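In Defense of the Microwave with Two Dials

Print
E-mail

Feb 22, 2023

My old microwave gave out in January, and I spent far too long reading about ones with 16 programs and a button for popcorn. In the end I bought a plain white one with two round dials – and I have been happier at lunchtime ever since. You turn one, you turn the other, and your soup gets warm.

I would also say, to anyone who will listen, that a microwave deserves a decent spot. Give it a table of its own, leave room for the door to swing, and put some flowers beside it, even artificial ones.

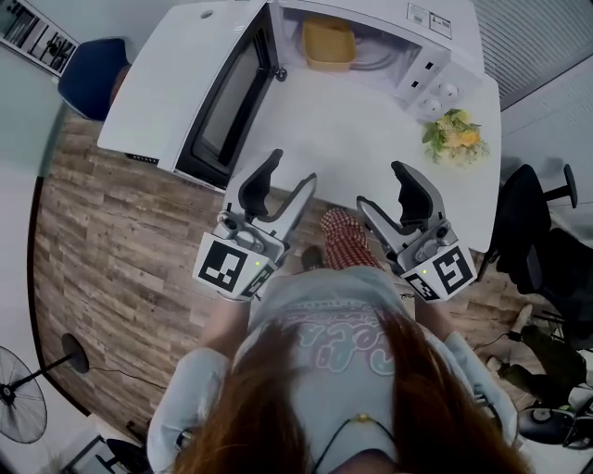

Readers in Festomton wrote back after my last column to say that dials are fine until you want exactly 16 seconds for butter, and that they would never give up their keypad.

Well, I see the point, and I have melted my share of butter into a puddle. But I warm up leftovers up to 6 times a week, in the same plastic tub, and I haven't missed a keypad yet.

Print
E-mail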